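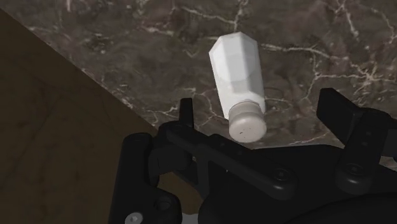 White bottle, dark marble worktop.

Got back from the Dernum small animal show late last night so this is all a bit out of order, sorry. Typing it up before I forget which rabbit was which.

Held October 22, 2020, in the long hall behind the feed merchant. 561 rabbits entered according to the catalogue, plus cavies in the side room, which I never got to. Entry was 2 pounds, catalogue included. One way system round the pens, masks on, no handling unless a steward lifted the animal out for you. Fair enough. Slow though.

Started with the lops because they were nearest the door. Lovely row of minis, mostly agouti and sooty fawn. Good heads. One buck had a damp chin and was marked down for it, the judge went straight to his teeth. Made me go home and check mine. All fine.

Then the Rexes. If you have never put the back of your hand on a good Rex coat, find a breeder and ask. Couldn't this time of course. Plenty in moult, it being autumn, and the judge said as much. A castor doe called Ki won the adult class, very dense over the hips, came from the Samton club I think. She slept through most of it.

Giants at the far end on straw, double pens. Bigger crowd here than anywhere. A steel grey weighed in while we watched and sat on the scales like a loaf. Sore hocks is the thing to look for in these, and the stewards were turning them over properly, feet and all. Two sent back to there travelling boxes.

Trade stands: fewer than last time. Custska had the hay racks that hook on the outside of the pen, so less gets trodden in. Bought one. Also a 30 litre sack of wood pellets which I then had to carry to the car park. The hay man had meadow and timothy but no orchard grass. More in November he says.

Raffle and tombola made 3,598 pounds for the rescue, read out just before best in show. Big cheer for that. I won a brush.

Best in show went to a Dutch. Clean saddle, straight undercut, stops nicely even. I had my eye on the Rex but can't argue.

Tea was decent, cheese rolls gone by noon. Parking is muddy at the bottom end, use the top gate. Take a folding chair if you're staying for the finals becuase there's nowhere to sit once judging moves up the hall.

Young stock show is at Samton next. Entries by post only, closing date is on the back of the catalogue.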